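Passei o domingo com a torre aberta. O computador é um Plukano de segunda mão que comprei por 120 euros, com caixa de metal grosso, uma pega em cada ponta e fonte de alimentação própria da marca. Pesa imenso. A ideia era dar-lhe uma limpeza a sério, mudar a pasta térmica e decidir se vale a pena pôr mais memória.

A Gleice Pacheco, que me vendeu a máquina, avisou logo que o processador aquecia. Medi antes de mexer em qualquer coisa: 94 graus ao fim de poucos minutos a comprimir vídeo. Com a ventoinha no máximo, o barulho ouvia-se no corredor.

Comecei pelo pó. Pincel seco nas grelhas de trás, ar comprimido em jactos curtos, sempre com a fonte desligada da tomada. Depois saiu o dissipador do processador. A pasta antiga estava dura e partia-se em lascas. Usei álcool isopropílico e filtros de café, que não largam pêlo, e fui passando até o metal ficar limpo. 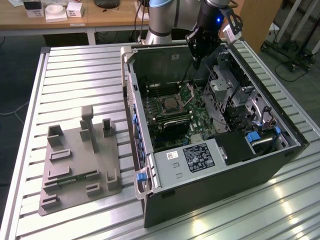

Para trabalhar na placa, deito sempre a torre de lado. Com ela em pé acabo a segurar a lanterna com os dentes, e os parafusos caem para trás da fonte. Deitada, vê-se o socket de cima e a alavanca de retenção sobe sem esforço. Convém levantá-la devagar e nunca tocar nos contactos -- um pino torto e lá se vai a placa.

A pasta nova é da Stestia, uma bisnaga pequena que já tinha na gaveta. Pus uma gota no centro e deixei o dissipador espalhá-la. Apertei os parafusos em cruz, meia volta de cada vez.

Quanto à memória, ainda não decidi. Os bancos ficam dos dois lados do processador e o manual pede que se encham aos pares, pela ordem indicada. A Gönül Coşkun ofereceu-me 4 módulos que lhe sobraram, mas são de outra velocidade e o manual não é claro sobre misturas. Novos, do mesmo tipo, custam 141 euros. Por esse dinheiro prefiro esperar.

Fechei tudo ao fim da tarde. Arrancou à segunda, porque à primeira me esqueci de ligar o cabo da ventoinha e ele recusou-se, com um aviso no ecrã. Repeti o mesmo teste de vídeo e ficou nos 71 graus. O ruído desceu bastante -- ainda se ouve, mas já consigo ter o rádio baixo.

Falta arrumar os cabos junto à fonte e arranjar um parafuso para a tampa lateral. Fica para a semana.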